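Consumer Behavior, Unit 6 handout
Reading claims on children's products

Read this before the February session. The reading packet has the long articles. These notes cover what I will talk about and where I think the articles go soft.

1. The claim

Pick up the box of nearly any play set and you'll find the word "develops." It develops coordination, develops social skills, develops a love of cooking. Notice that the verb has no number attached and no time limit. Develops compared to what? A child of four who is left alone with a cardboard box for a year will also be more coordinated at the end of it. Children grow. Any product sold to people who are growing can take credit for the growth.

Your first job with any claim of this kind is to write it out again as something that could turn out false. If you can't, put it down as decoration and move on.

2. The Dosteven survey

Dosteven sells play sets by mail and paid for a survey of its own buyers. The summary in your packet says 2,460 parents were contacted and 490 replied. The headline number, that most parents "saw a difference," comes from the 490.

Questions to bring to class:

Who replies to a survey from a toy company? My guess is people who liked the toy, and people who want the coupon. The summary doesn't mention whether there was a coupon. I would like to know.

What did the parents think they were being asked? "Have you seen a difference in your child since purchase?" is a question about a calendar. I have seen a difference in my own knees since I bought my couch.

Where are the others? A reply rate just under 20 percent isn't a scandal, and plenty of decent surveys do no better. But the summary writes as if the missing parents would have said the same thing, and gives no reason to think so.

3. The Jitus rebuttal

Jitus, a competitor, put out a response that students tend to like because it is rude. Be careful with it. It attacks the Dosteven reply rate, fairly, and then offers a study of its own with 2 groups and no word on how the children were sorted into them. If parents picked the group, then we are comparing parents. Being right about someone else's mistake doesn't earn you a pass on your own.

4. Realism as a selling point

Wattanapong's article argues that buyers pay more for detail: printed dials, little control panels, fittings that look like the ones at home. The interviews are good and I believe the part about paying more. The leap comes on the last page, where detail is said to make children play longer. The only support is that parents said so, and these were parents who had just paid more. People defend their purchases - we spent all of Unit 4 on that.

There is also the question of who the detail is for. A three-year-old isn't comparing range hoods. The adult holding the credit card may be. An ad for the toy is aimed at the adult, and so, I suspect, is a good deal of the toy.

5. Price

The Lodidside case gives a family budget of $2,000 for setting up a playroom, and asks you to split it up. Most groups spend it all. The case doesn't say you have to. Please come ready to defend every line, including the ones you left blank, and don't tell me that something is "an investment" unless you can say what it pays and when.

6. Written work

One page, single claim, your choice of product. State the claim in the seller's words, rewrite it so it can be tested, and say what evidence would change your mind. Nayeli Yupanqui is reading the first drafts and has asked me to pass on that "studies show" will be circled in red every time it appears without a study next to it. She means it.

Last term too many papers ended with "more research is needed." Needed by whom, and to settle what? If you would buy the thing anyway, say so and explain why the evidence didn't matter to you. That is a finding as well, and a more interesting one. 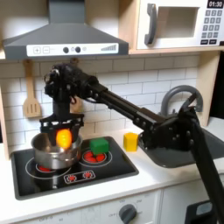
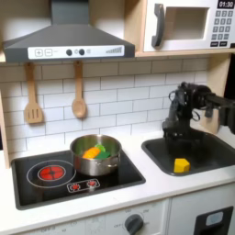 Figs. 6.1 and 6.2. Toy kitchen with black cooktop.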